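How do you measure a one-day sampling drop with no sign-up? 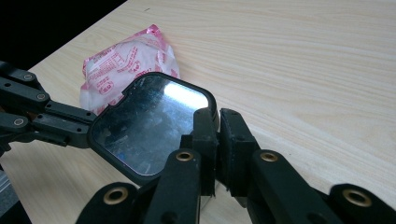

Crumpled white packet with red and pink print on a light wooden table.

Posted in Marketing > Events and Sampling

ikc_planner
We are running an unannounced product drop at the Rikside transit hall in August. The setup is one branded crate, no staff pitch, and 788 sample packs inside. The client, Sillmont, wants a measured result, but the permit rules out collecting names or email addresses on the spot. The packs are already printed with a plain web address, so a unique code on each one is out. We have budget for one batch of stickers. The hall is used mostly by commuters from Ikcombe, and the client sells in both towns. What can I report besides "all packs taken"?

Magalhães_Media
Use the stickers. Print a short link that appears nowhere else, put it on the back of every pack, and redirect it to a landing page with its own tag. Do not reuse the main address with a tag added on the end, as people will type the short part and drop the rest.

Split the batch if the printer allows it. We normally do 3 versions of the link, one per time block (morning rush, midday, evening rush), and load the crate in that order. It costs very little more and tells you which block produced visits. Keep a log of when each block goes out. If packs from two blocks get mixed in the crate, merge those two in the report.

For sales, pull weekly store figures for Rikside and a town of similar size that had no drop. Take 6 weeks before and 6 weeks after. Ikcombe should not be your comparison town, given that its commuters pass through the hall. Compare the change in each town, not the totals. With 788 packs the sales effect may be smaller than the normal weekly swing, so agree with the client beforehand that link visits are the main number and store sales are secondary.

Also check that the sticker does not cover the ingredient panel or the batch code.

tapeandcones
just count social posts. if its a good stunt people will post it. we did one with a big box and got 35 posts the first day and the client was happy

gridref_b
Agree with the first reply on the short link. Posts are worth logging but they measure the crate, and the packs are a separate matter. Report them on their own line.

Two additions. Set the redirect to temporary (302) so that browsers do not cache it and you can change the landing page later. And leave the link live well past the event. Samples sit in bags and desk drawers, and on our last job visits were still coming in after the final report had gone to the client.

ikc_planner
Thanks. The printer can do three versions on one sheet at the same price. Going with that, and Sillmont has agreed to link visits as the main number.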